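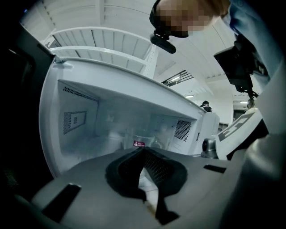 Housing and Tenancy: Introductory Module
Handout 4: The Inventory and the Condition of a Furnished Let
Module tutor: Mared Landeg
Issued 5/29/19

Students should read this handout before the second seminar and bring it with them. It covers the written inventory, the check-in and check-out inspections, and the meaning of fair wear and tear. Deposits are dealt with in Handout 5 and are mentioned here only where they cannot be avoided.

1. What an inventory is

An inventory is a written record of the contents of a property and of the state they are in on a given day. It is normally attached to the tenancy agreement but is a separate document, and a mistake in one does not alter the other. A good inventory names each item, says where it is kept, and describes its condition in words that a stranger could follow. "Good" and "fair" are of little use without more. "Two scratches on inside of door, each the length of a finger" can be checked later by anyone.

Kitchens take up more space in most inventories than any other room. Ovens, hobs, fridges and microwaves should be listed singly, with loose parts such as shelves, trays and turntables entered on their own lines. A missing shelf is a frequent cause of dispute and often cannot be settled, as the original entry reads only "oven".

2. Check-in

The check-in inspection should take place on or before the day the tenant receives the keys. Both parties should attend if they can. Where the tenant is not present, the agent should send the inventory within a stated time and allow a fair period for comments. Silence from the tenant may be treated as agreement, but only if the covering letter says so plainly.

Meter readings are taken at the same visit. They should be copied in full, including any noughts at the front, and signed by both sides.

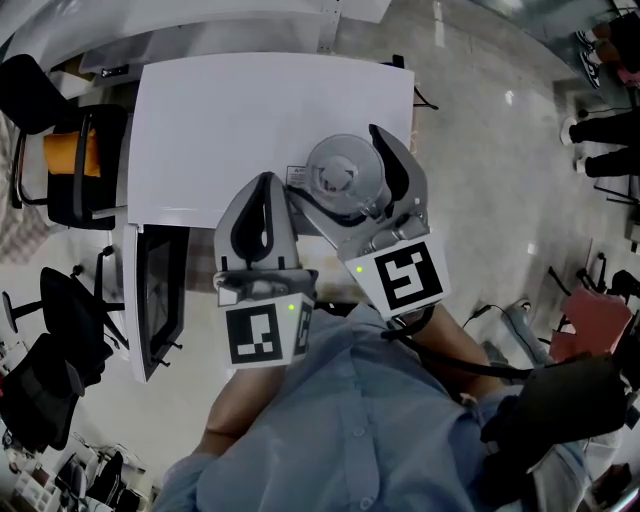 Reading time for the full handout: 4 minutes

3. Fair wear and tear

A tenant is expected to return the property in the condition in which it was let, apart from the effects of ordinary use over time. Four matters are usually weighed: the age and quality of the item at the start, the length of the tenancy, the number of people living there, and the cost of putting things right. A landlord is not entitled to new for old.

Worked case: Ogura and the Clevville flat

Minoru Ogura rented a furnished flat in Clevville for three years. The agents, Prarnach, claimed £361 at the end of the tenancy for a worn hall carpet and a stained worktop. The carpet was already six years old at check-in and was described as "some flattening". The worktop was described as "no marks". The claim for the carpet failed. The claim for the worktop succeeded in part – the sum was reduced to allow for its age.
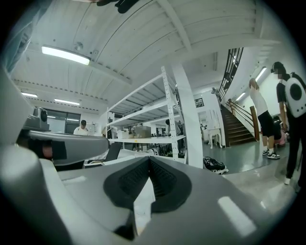 Must an inventory be signed in order to count as evidence?
An unsigned inventory may still be considered, but it will carry less weight, and the party relying on it should be able to show when it was made and that the other side received it.

4. Check-out

The check-out report should follow the same order as the inventory, room by room, so that the two can be laid side by side. New wording should be avoided where nothing has changed. The person inspecting records condition only; the question of who pays is for a later stage and should be kept out of the report.

5. Seminar task

Read the Amano papers in the module folder. Doaa Gaber let a house to Toshio Oda and now seeks £1184 for cleaning and repairs. Prepare a note of not more than 1000 words stating which items are supported by the check-in record and which are not. Notes are to be handed in at the first seminar in June.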